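How to Mix a Soft Butter Yellow and Paint an Old Dresser With It 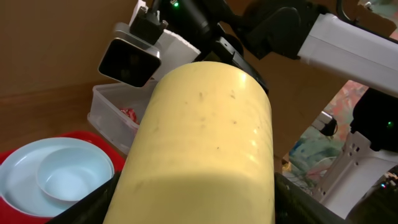 Pale, creamy, and matte: the family of yellow we're mixing today.

I love this color so much! Butter yellow is warm without shouting, it looks good next to wood and white walls, and it makes a tired piece of furniture look cheerful again. It's also surprisingly hard to buy off the shelf. Most of the cans I've brought home were either lemon (too sharp) or beige (too sleepy), so a few years ago I started mixing my own, and now I can't stop. My dresser is 33 inches wide with four drawers, and one quart was plenty.

What you need

One quart of matte white water-based furniture paint (I used Flirier in plain white)
A small tube of yellow ochre acrylic
A small tube of warm mid-yellow acrylic
A tiny bit of burnt umber acrylic
Bonding primer
A bucket with a lid, big enough to hold the whole quart with room to stir
An eyedropper and a few clean jars
Stir sticks
Medium and fine sandpaper
A 2-inch angled brush and a small foam roller
White card for test swatches
Clear matte water-based topcoat

Mixing the color

Start with a jar, and leave the bucket alone for now. Put half a cup of white paint in the jar. Squeeze a little warm yellow into a separate cup, thin it with a spoonful of water until it will go through the eyedropper, and do the same with the ochre in another cup. Stir these well! Lumps of thick color hide at the bottom and then show up as bright streaks on your drawer fronts.

Add the warm yellow to the white first, five drops at a time, stirring all the way to the bottom of the jar. Stop when it looks like vanilla pudding. Then bring in the ochre, one or two drops at a time. Ochre is what takes the color from "baby's room" to "butter," and it's my favorite part of the whole job, watching it suddenly go rich and creamy.

If the mix still feels a bit too clean, dip the very tip of a toothpick in the burnt umber and stir that in. Go easy. Umber is strong stuff, and once you've gone muddy the only way back is a lot more white.

Write down every drop as you go. My final recipe came to 43 drops of color for the half cup, and I have it taped inside the cupboard door. Your drops will be bigger or smaller than mine, so treat my number as a place to start looking.

Testing it properly

Wet paint lies to you. Brush a good thick swatch on white card, let it dry completely, and put on a second coat before you decide anything. Make the swatch at least as big as your hand. Then carry it around the house: lean it against the dresser in the morning, look at it again after dinner with the lamps on, and try it near the floor, where everything looks darker.

It helps to bend one of your cards into a tube as well. A curve shows you the color in bright light and in shadow at the same time, and that's a great preview if your piece has turned legs or rounded corners. Look at the shadow side especially. If it goes green, you need a touch more ochre or a different yellow.

Once you're happy, scale up. A quart is eight of those half cups, so multiply each color by eight, but add only three quarters of it to the bucket at first. Stir, dry a swatch, compare, and creep up on the match. Mix the entire amount before you start painting! Matching a second batch halfway across a drawer is no fun at all.

Getting the dresser ready

Take out the drawers and unscrew the knobs. (Put the screws in a jar and label it. I've learned.) Wash everything with warm water and a little dish soap, rinse, and let it dry overnight. Furniture polish builds up in places you'd never expect, especially around the handles.

Sand with the medium paper until the shine is gone, then wipe off the dust with a damp cloth. If your dresser is old enough that the existing finish might contain lead, test it before you sand and get proper advice if the test comes up positive.

Fill dents, sand them flush, and roll on a thin coat of primer. Dark wood can bleed through a pale yellow as pinkish stains, so check the primer the next day and give any stained spots another coat.

Painting

Cut in the corners and trim with the angled brush, then roll the flat parts while the brushed edges are still wet. Thin coats, please! Two will usually do it over a white primer, although my top needed three. Wait the full drying time on your can between coats and give everything a very light pass with the fine paper. Wipe, then carry on.

Keep the paint off the drawer runners and the inside edges where the drawers slide. Even a thin layer can make them stick.

Finish with the clear matte topcoat. Stir it gently instead of shaking it, and try it on a swatch first, as some clear coats leave a warm cast of their own. I used Cukix on this one and liked how flat it dried.

Leave the drawers out for another day or so before you put it all back together, and go gently with it for the first few weeks. No heavy lamps on top yet!

A few questions from readers

Can I use leftover wall paint for the base? Yes, if it's matte and water-based, but be generous with the topcoat on anything that gets handled a lot.

My mix went too orange. More white first, then a drop or two of a cooler, lemony yellow.

How long does the leftover paint keep? I painted mine in January and used the last inch from the bucket on a picture frame in summer. Press the lid down tight and store it somewhere that doesn't freeze.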